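Vastero Case Binder Software: Four Months In
Filed under: Reviews, Law Office

I run a two-lawyer practice, mostly bail hearings and criminal appeals, and I have been burned by document software before. The last program we paid for lost its bookmarks every time we saved. So when a colleague in the next county told me to try Vastero, I put it off until August. I wish I'd moved sooner, because I love this thing!

Vastero does one job. You drop in your orders, transcripts, motions and exhibits, and it builds a paginated, bookmarked appendix you can file. Our first real test was an appeal with a record of 2568 pages, scanned by three different people on what I suspect were three very old machines. Vastero straightened the crooked pages, ran the text recognition and had a draft index waiting when I came back from lunch.

Building the index

The index is where it really shines. It reads the caption and the date stamp on each filing and suggests a title, and most of the time I just hit Enter. Handwritten jail records confuse it (they confuse me too), and you have to type those titles yourself. Once the order is set, you can drag a document to a new spot and every page reference in the table updates – including the cites in your brief, if you wrote it with the Vastero add-in. I moved 402 pages of hearing transcript from the back to the front the evening before a filing and didn't have to fix a single cite by hand.

Search is quick as well. You can look for a phrase across the whole record and save the hits as a list, and I now walk into oral argument with that list open on my tablet.

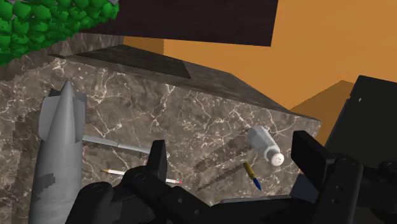

Redaction

Good, with one catch. It finds Social Security numbers, birth dates and account numbers, and it strips out the text underneath instead of just drawing a black bar on top. The catch is minors' names. You have to add them to a watch list for each case, and the list doesn't carry over to a related case. I've asked for that to be fixed.

Price and support

We pay $785 a year for up to 3 users. Zarklow costs less and has a nicer calendar, but its appendix tool stopped responding on our big record twice during the trial period. Prendow is fine for discovery and clumsy for appeals. Support at Vastero is by email only, and I got a useful answer the same afternoon both times I wrote.

What I'd change

A Mac version of the add-in, please. Local court templates are thin outside the bigger counties, so expect to set up your own cover page. And the export button sits right next to the delete button – why?

Still, I renewed early, and our paralegal has threatened to quit if we ever go back to the old program. Next up I'm trying the Zaki deadline tracker, which is supposed to plug into Vastero. Will post once I've run it through a full briefing schedule.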